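## 4. Folding the long wedge

The wedge is the part of the Stelden paper kite kit that people write to us about. It looks like one fold, and it is, but everything in section 5 sits on top of it, and a bad wedge can't be rescued by optimism or glue.

You will need:

- 1 sheet from the coloured pack (any colour; the white ones are for the tail)
- a hard, smooth surface – a worktop is good, a tablecloth is hopeless
- a ruler, or the edge of a bank card
- clean hands, for which no part is supplied

**4.1** Lay the sheet with a short side towards you. Run your palm over it once. If it springs back up, it has been stored rolled, and should spend the night under a dictionary.

**4.2** Bring the left long edge over to the right long edge. Match the corners first and worry about the middle afterwards.

**4.3** Hold the corners down with one hand and press the fold with the other, starting halfway and working outwards. Do not start at one end and charge for the other.

**4.4** Go over the fold with the ruler 3 times. More than that polishes the paper and the glue won't take.

**4.5** Open the sheet until the two panels stand a little apart. With light from one side, one panel should look darker than the other, and the line between them should be crisp.

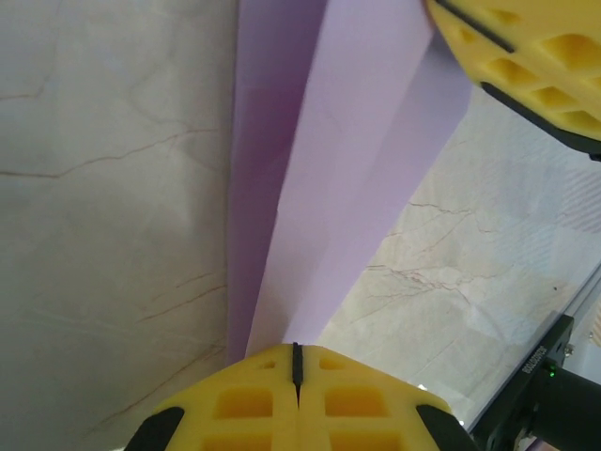
*BORNBERG, December*

The steps from here on replace those in the first printing, which told you to trim the wedge before creasing it. Uwe Sperling, who wrote the first printing, would like it known that he had a cold.

**4.6** Faint creases on the panels don't matter. A second crease running alongside the main fold does. If you have one, turn the sheet over, fold it the other way along the line you want, and press again from 4.3.

**4.7** Mark 32 mm in from each corner at the narrow end and trim to the marks with the sheet closed. Cut both layers together. Cutting them one at a time gives you two opinions about where the edge is.

**4.8** Write your initials inside the fold if more than one person is building. Arguments about whose wedge is whose have been known to outlast the kite.

> **Note:** The Csonka spar fits this wedge only when the sheet is 110 gsm or lighter. Heavier card folds beautifully and then declines to fly.

> **Caution:** Do not wet the fold to soften it. The dye comes off on worktops, and on you.

Spare sheets come in packs of 50. Ask for Aranka Simon at the Pustania counter and say which colour you spoiled.

Leave the wedge closed under a book while you prepare the tail (section 5).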